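Galside Playhouse Forum > Tech and Production > Sound

Thread: Intelligibility problems in "Dimine", rear stalls and under the balcony

pitrail_jo
Saw the second preview of Dimine last night from row R. The text is dense, a two-hander with long overlapping speeches, and I lost maybe a third of it from that seat. A friend in row D heard everything. I'm opening a thread to compare seats before the run settles in.

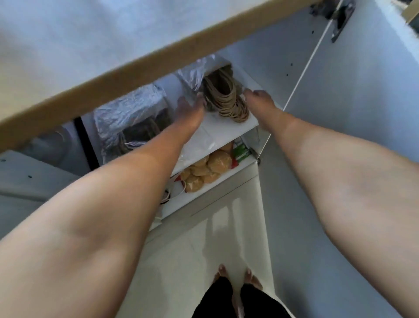
The house seats 759 with the pit covered. Everything from row P back is under the balcony overhang. The main left and right hangs don't have line of sight to those rows, so the coverage depends on the delay line, and last night the delay line was either very low or off. I could localize both actors to the stage, but the consonants were gone. Sibilants and final t's in particular.

Seat reports welcome. Please give row, side and performance.

hexkey
Row T, house right, first preview. Same. The first scene was fine because they play it at the downstage edge facing out. When the table comes on and they sit in profile it drops off quickly.

ladderwork
Balcony row B, center, second preview. No problem at all. I would call it loud. The quiet scene in the second half had more level than it needed.

mrs_tormentor
This is a straight play with two trained actors. Why is it being amplified in the first place? I saw plays in that building for years with no microphones and heard them from the back wall.

hexkey
The building had a different rear wall then. The absorption that went in during the renovation was for amplified music. It took out the late reflections, and it also took out some of the early ones that the back rows were living on.

mrs_tormentor
Then the actors should project.

pitrail_jo
They can project to row T or they can play the scene as directed, which has both of them speaking at kitchen table level. The director asked for the second one. You can object to that choice, but it's a staging question and I'd like to keep this thread on the system.

Ayman Morsy
I mixed the previews, so I can give some numbers. I'm posting for myself and not for the theater.

The show uses light reinforcement from four boundary mics along the stage edge and two small condensers hidden in the set. No body mics. The costume changes happen in view and the director did not want packs. The delay line under the balcony was on for both previews.

What went wrong at the second preview: the under-balcony speakers were on a preset from the previous rental. The delay time was 33 ms. Measured from the table position to row R, it should be longer than that, because the source is the actor and the actor is well upstage of the main hang. So the delayed sound was reaching row R before the direct sound from the stage. I had pulled the level down to stop people hearing the ceiling talk, and that is why you lost the consonants. Both problems have one cause.

pitrail_jo
Thanks, that matches. Is the delay being set per scene now?

Ayman Morsy
Two settings. One for the downstage scenes, one for the table. The offset between them is 11 ms. The change goes in during the blackouts so it can't be heard. I tried a setting halfway between and it was wrong in both places.

ladderwork
Are the under-balcony speakers still the old Woltards?

Ayman Morsy
Yes, 10 of them. One has a tired high-frequency driver, house left, near the aisle. It is on the list.

hexkey
I'd argue the Woltards are the real problem. Horizontal coverage is wide but the vertical is narrow, and they are mounted flat against the soffit. Row P gets the beam and row T gets the edge of it. No delay setting is going to fix that.

Ayman Morsy
Partly agree. Row T measures lower above 4 kHz than row P with the same signal. A shelf on the rear zone gets some of it back. Re-aiming them needs new brackets, and that would have to wait for the dark weeks in January.

hexkey
EQ can't put back energy that isn't pointed at the seat. You will make P harsh before T is clear.

Ayman Morsy
It would if they were on one circuit. P and Q are on a separate amplifier channel from R through T. The shelf is only on the second one.

hexkey
I didn't know the zones were split. Withdrawn on the EQ, not on the brackets.

lowercase_chiu
Set question, sorry to go sideways. Where are the two condensers? I sat close and couldn't find them. Also no relation to the Chiu Studio upstairs, people keep asking.

Ayman Morsy
One in the lamp over the table and one in the bookcase stage left. The lamp one does most of the work. It is also the first to feed back, so there is a notch on it that you may hear as a slightly boxy quality when the taller actor stands up.

lowercase_chiu
I did hear that! I took it for the room.

mrs_tormentor
So the text of a new play is being delivered by a lamp.

pitrail_jo
It's being delivered by the actors. The lamp gives the back rows the top two octaves.

mrs_tormentor
I remain unpersuaded. For the record I was in row G and understood every word, so I have no complaint about the performance. The second half is very fine. The speech about the brother's boat deserved a silence that the air handling did not allow it.

ladderwork
Seconding the air handling. In the balcony it's clearly audible in every pause. Can it be dropped for the show?

Ayman Morsy
It drops to low speed at the half hour call. If the lobby doors are held open late, the house warms up and the system goes back to high by itself. At the second preview it did that 11 minutes into the first half. Front of house has been asked to close the doors at the five.

hexkey
Third preview report. Row S, house left, on the aisle. Much better. The table scenes are understandable and the image stays on stage. I could hear the bad driver – a thin, papery sound on s and f – but only because I was told about it. The overlapping speeches near the end of the first half are still hard to separate. I suspect that is the writing as much as the system, since both actors are at the same pitch and the same distance from the lamp.

pitrail_jo
The overlaps are marked in the script as overlaps. I don't think we are meant to get both lines.

hexkey
Then I would like to get one of them.

Ayman Morsy
Fair. I can favor the bookcase mic for that page, which gives her a little over him. I'll ask the director before I change it. Rows R to T, please keep posting, and include the side. House right has had only one report so far.

ladderwork
I have a ticket for row R house right next week. Will post after.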